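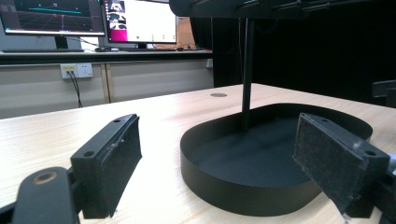
Re: [handheld-demos] Tray task, how do you start the episode?

Hello all,

I answer between the quoted parts.

> We are recording the oval tray task with the hand-held gripper and the
> success of the trained policy is bad at the first approach. Do you start
> with the fingers already near the tray, or from far away? And do you
> fix the tray to the table?

At Lurdale we had the same problem in November. Our first set was 1674 episodes and in almost all of them the person began with the fingers very close to the tray, one at each side. The policy learned the closing well, but when we put it on the arm and it started a bit higher, it did not know how to come down. We then recorded 108 more episodes which start from a random height, and the approach became much better. I can not say how many are really needed — we did not test with less.

We do not fix the tray. The rim is low, so please be careful that the fingers do not go under it on one side only. When this happens the tray turns, and the person corrects it with the wrist without noticing. I would throw away such episodes, or mark them with a separate label.

> Also, is it a problem if the background changes? The group in Gavport
> says they hide everything with a curtain.

We use a curtain too, but it covers only one part of the view. The desk with the monitors stays visible on the other side. I asked myself if the changing screens would disturb the training, and in our tests with the screens on and off I saw no difference. A black tray before a black curtain was a bigger worry for me, but on a light table the rim is still easy to find.

> Last question: how long do you wait after the fingers are closed?

We wait 2 seconds, then lift. Before, it was 3 and the policy sometimes stopped there and never lifted.

One more thing, for those who use the Ristić recording script: it cuts the end of the episode if you press the button too early. Please look at the last images of a few files before you record a whole day. We lost over one morning of work in this way.

If somebody in Tronevthorpe has the same task with teleoperation, I would like to compare the closing speed.

Best regards,
Lurdale lab, tray task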